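Perkent Jilla Home Tidying Kit

For two-armed humanoids that already know how to walk and now need something to do

Your robot can cross a room. Congratulations - so can a cat. The Jilla kit is for the next part, where it gets to the other side and picks up the blanket.

Jilla is a pair of hands, a head camera mount, the cabling to connect them and a license for Olatunji, our soft-goods software. It fits most full-size humanoids with a standard wrist flange. If you aren't sure whether yours has one, send us a photo of the wrist with the old hand off. We have seen some remarkable wrists and are no longer easily shocked.

Why fabric

Boxes are easy. A box stays the same shape when you look away. A throw blanket has no front, no handle and no opinion about which way up it goes, and it's usually half on the sofa and half on the floor. Most of the homes we work in have more blankets than boxes, so we started there.

Olatunji looks for a gathered section it can get its fingers around and goes for that, low down, close to the robot's own feet if need be. The other arm stays out to the side until it's wanted. Customers have asked if it could do something more useful in the meantime, such as hold a mug. It could not.

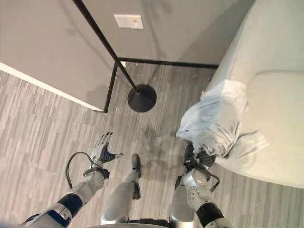

Lamps are the other half of the job. Thin poles are hard for depth cameras, and living rooms are full of them, generally in the corner where you'd least like to send an expensive machine with its elbows out. The software draws a keep-out zone around anything tall and narrow and plans the reach inside what's left. You can shrink the zone in settings. We'd suggest trying this first with a lamp you dislike.

What's in the box

Two Jilla hands, left and right, labeled
Head camera mount, downward tilt adjustable to 55 degrees
Two wrist cables with strain relief
Hex keys, including a spare of the one you will lose
Olatunji license, one robot, no expiration
Printed setup guide, 28 pages, with drawings

Not included: the robot, the sofa.

Setup

Allow an afternoon. The hands go on in minutes, then you calibrate, then you discover one cable is routed on the wrong side of the forearm, and then you calibrate again. Leave a generous loop at each wrist. A tight cable looks much neater right up to the first full rotation.

Known limits

Fitted sheets are not supported. We have a whole folder of fitted sheet results and it will stay closed. Very dark fabric on a dark sofa slows things down a lot. Folding is a separate add-on called Lilach, now in testing and due in January, and it currently produces something we're calling a fold for marketing reasons.

Price and delivery

The kit is $1,049, shipping extra. Replacement fingertips are $58 a set and you'll want one set on the shelf. Orders placed before noon go out the same day, and returns are fine if the hands come back with all their fingers.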